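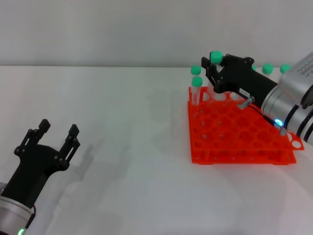
Talked to Zuzanna Gajewski Mon 13 March, between her two morning runs. She keeps the bench side of things going at Fesley, the sample lab on the Kubiak road. Typed up the same evening so forgive the state of it.

She wanted to talk about racks. I had come to ask about backlog.

"Everyone asks about backlog," she said. "Backlog is mostly people looking for a tube. You want less backlog, look at where the tubes sit."

Fesley gets most of its work from growers. Soil, irrigation water, a bit of feed. Last July they had 1220 tubes come through in one month, and that was the month she threw out the old wire racks. Bent, most of them. Tubes leaned. Labels rubbed off on the wire and then you had a tube with half a name on it.

"Half a name is worse than no name. With half a name somebody guesses."

So now it's plastic, two tiers, holes in the top plate and posts down to a base. Bright orange. I asked if the color meant anything.

"It means I can find it." She laughed at that. "No, we did have a system. Orange for water, blue for soil. Then the blue ones were out of stock and Edmund ordered more orange. So the system is orange."

Edmund is Edmund Brzozowska, purchasing. He gets blamed for a fair amount in this interview and I did ring him after. He says the blue ones were out of stock for months, and would I please put that in.

Caps next. She is strict on caps. Green cap means the tube has been opened and closed again in the lab, anything else is how it came from the customer. A green one never goes back in the incoming fridge. It took the night crew almost 40 days to get used to it, she says, and she counted them on the calendar by the sink.

And the lifting. Hold it high, just under the cap, straight up until the bottom clears the top plate. Then move sideways. Not before.

"People start going sideways while it's still in the hole. You hear it, a little click. That's the tube knocking on the edge. Do it all day and you get scratches, and then you're reading a level through scratches."

What about a full rack, do you carry it?

"Two hands, under the base. Never the top plate. Celina carried one by the top plate once — ask her."

I asked her. Celina Tomaszewski said it was a long time ago and she mopped it up herself.

The table is white and it stays white, that's another rule. Nothing lives on it overnight. Zuzanna had a gray one at her last job, at Sivomex, and says a drip could sit there till lunch before you saw it. On white you see it right away, soil water especialy.

Do the racks get washed? Fridays, warm water, a bottle brush through the holes. She used to soak them in the strong stuff from Bellell but the plastic went chalky so that stopped. Air dry upside down. Paper towel leaves bits in the holes and she doesnt want bits.

Last thing I asked was what she'd buy if Edmund said yes for once.

"A second table the same as this one. Same height. The one by the window is lower and my back knows it every time."

She had 200 tubes due at eleven and the van was already in the yard, so we stopped there. Aniela Zieliński, who runs intake, has promised me half an hour on labels next week.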